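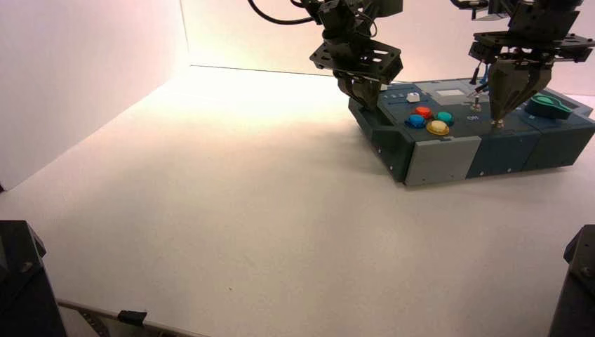

3.2 Layout of the control board

The board used in the study is a low box with a dark housing, placed at an angle on a plain white table. Its controls differ in shape and in the way they are worked, so that a session covers more than one kind of hand movement. Four round push buttons — red, blue, green and yellow — form a diamond on the top face. A small display sits behind them on a lighter gray panel (Figure 4).

The diamond was kept from an earlier layout by Laitinen and Rautiainen, in which the buttons stood in a straight row during the first trials and were regrouped in February. With the row, people tended to name a button by its place in line. With the diamond they named it by color, and this made the spoken instructions shorter.
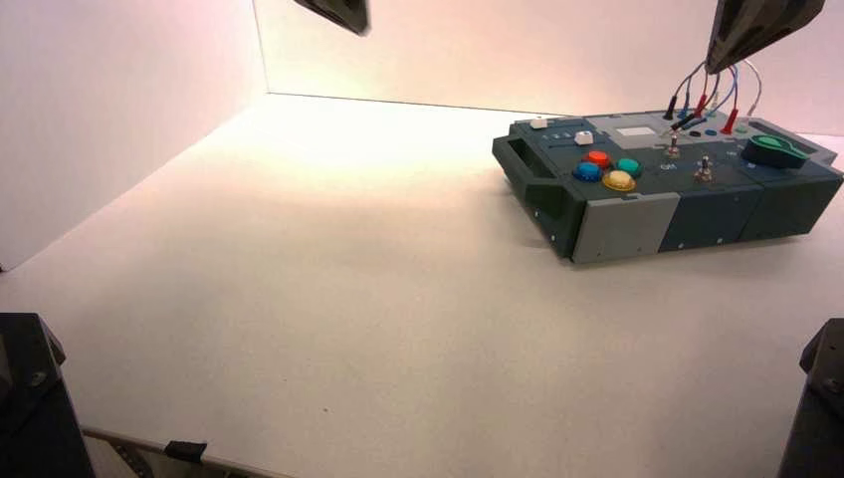
Figure 4. The control board on the work table.

Each session began with the color buttons. The order of presses was drawn at random before the session, and 60 orders were prepared in all. A press was logged when the contact closed, whether or not it was the one asked for. We recorded 1,154 presses over the full study. Presses made within 700 milliseconds of the last one on the same button were treated as repeats and left out of the error counts.

The table and walls were left white and bare of markings. Valtonen had found in pilot work that tape lines on the table drew the eye away from the controls. The light was not changed between sessions, but it was warmer toward the back of the table than at the front — a point we return to in Section 5, where color naming errors are discussed.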